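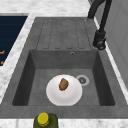 Composite sink in dark gray with a grooved drainboard, set in a white marble countertop (computer rendering)

Drainboard

A drainboard (also draining board, or drainer) is a sloped surface next to a kitchen sink on which washed dishes are left so that the water on them can run back into the basin. It can be a separate board laid over the counter, a part cut into the counter itself, or one piece with the sink. The word is used mostly in North America. In British English "draining board" is the usual form.

History

Before houses had piped water, dishes were washed in a tub on a table and dried at once with a cloth. When fixed sinks of stone and later of fired clay came into use, a board of hard wood was often placed at one side, with the end far from the sink raised a little on a strip. Beech, maple and teak were common choices. The board had to be scrubbed often and wore out much sooner than the sink, so it was made to be lifted off and replaced.

Enameled cast iron allowed the sink and the board to be made as one body. Such sinks were heavy, and the enamel could chip when a pot was dropped on it, but there was no joint where dirt could collect. Pressed stainless steel later took the largest part of the market in many countries. It is light, and the grooves can be formed in the same press as the bowl.

In her study of household kitchens, Krisztina Kerekes describes the small town of Luik, where wooden boards stayed in use long after steel sinks were sold there. According to Kerekes, families kept them for the reason that glasses broke less easily on wood. Her survey covered 1,337 kitchens and is still the main source for the region.

Construction

The surface must fall toward the basin. If the fall is too small, water stays in the grooves and leaves lime marks when it dries. If it is too big, tall glasses stand badly and can tip. Most makers choose a slope which the eye hardly notices.

Grooves serve two purposes. They lead the water, and they hold the rim of a cup or a plate a little above the wet surface so that air can pass under it. Grooves may run parallel or spread like a fan from the basin. On stone counters they are cut with a router after the slab is polished, and this work adds to the price. Sobia Paracha, in a handbook for stone workers, advises that the cutting be done before the slab leaves the workshop, as dust and vibration are hard to control in a finished kitchen.

Materials

Stainless steel resists heat and stains but shows scratches and is noisy. Fired clay is hard and easy to clean, and it is also hard on dishes. Composite materials are made of crushed stone or quartz bound with resin. They are quieter than steel and are sold in many colors, although dark ones show lime more clearly. Wood needs oil from time to time and should not stay wet.

Placement

The board may be to the left or to the right of the basin, behind it, or on both sides. A right-handed person usually holds the brush in the right hand and puts the dish down with the left, and for this reason older manuals recommend a board on the left. Gergely Rácz has questioned this rule. In his tests with 18 people, most of them changed to the other side in a short time without complaint. Many sinks today are reversible and can be installed either way.

In small apartments the drainboard is often left out and a folding rack is used in its place. In Finland and some other countries, a cupboard with an open bottom is hung over the sink, and the dishes drip and are stored in the same place.

Care

Lime is removed with diluted vinegar or citric acid, except on marble and limestone, which acid damages. The grooves are cleaned along their length with a soft brush.

See also

Dish rack
Kitchen sink
Scullery
Countertop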